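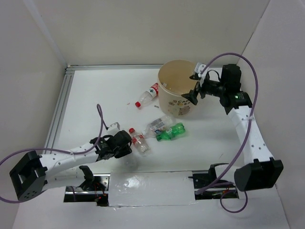 What happens at an open day for a robotics workshop?
Visitors watch the machines run, talk to the people who build and program them, and at most places are allowed to ask for a task to be run again.

The Welico open day filled up early, and by mid-morning there was a queue down the corridor for the bottle demonstration. The firm builds two-armed work cells for sorting and packing. It opens its workshop in Dukau to the public once a year, usually in September, and lets in 20 people at a time.

The job is simple to explain. Plastic bottles lie on a white floor between two robot arms, and they have to end up in a paper bucket. Each arm carries its own gripper. The bottles differ in colour and label, and they are put down by hand in no set pattern, so the arms cannot repeat the same moves from one run to the next.

Gaurav Goel, who ran the session, kept his introduction short. He gave the name of the project, Clindano, said it had been going for 3 years, and asked people to keep their bags off the control desk.

"A bottle is a nuisance," he said. "It rolls, it squashes, and if it's clear you can see straight through it. People pick them up all day without thinking. We've spent most of our time on the picking up."
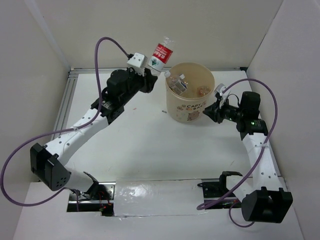 Words: Châu Ninh
Features, 11 June 2020

I stayed for 4 runs. What struck me first was the pace, which was slower than I had expected from the films firms put out. Goel said the speed was held down for visitors, and that he preferred it that way in any case, as mistakes were easier to follow.

Lifting a bottle is one part of the work and letting go of it is another. The gripper has to bring it up beside the bucket, clear the rim and open at the right point. If the bottle is held near one end it leans, and the arm has to allow for the lean. A man in front of me asked why the bucket was not simply made wider. Goel said they had tried a wide tub and learned very little from it.

The bucket has a cartoon animal on it, and the younger visitors were far more interested in that than in the arms. One girl wanted to know if the robot knew what the animal was. It does not.

Most of the adult questions were about money and jobs. Goel would not give a price. He said the cell was still a test set-up and that the first likely customer was Okafor, a small recycling business that sorts returned drinks bottles by hand. Okafor has sent over almost 40 sacks of them for testing.

Would it replace the sorters? He said the plan was for one person to look after the cell and deal with whatever it left behind, and that the firm had not settled how many people would move to other work. A woman who had worked on a sorting line told him the bottles there came in sticky and often half full. He wrote that down.

After the last run we were shown the parts store and the room where the grippers are put together. Tea was served in the loading bay. Places for the next open day can be booked through the Welico front desk, and children under school age are not admitted to the workshop floor.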